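Hoko kitchen build, Fri

Recal again. Board at the far end, Careseck mount retorqued to 6. Error still bad after 100 poses, best was 874 good frames out of 900 - bad ones all near the wall.
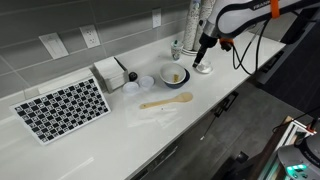
Need a shorter pick list. Too much on the counter for a first run. Leave the bowls and the wooden spoon, try cups only.

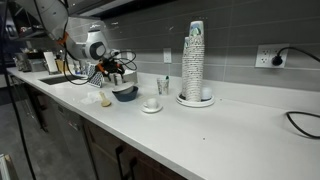
Cable slack next. Shakya clips too smal, order bigger. Zip ties for now 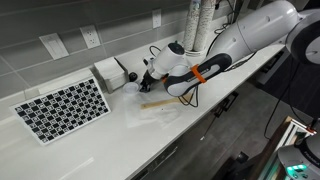 Gripper by the clear lid

Grusness script hangs on restart - fix tmrw.

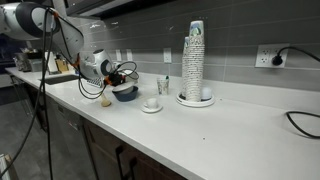

Arm over blue bowl, tall cup stack at right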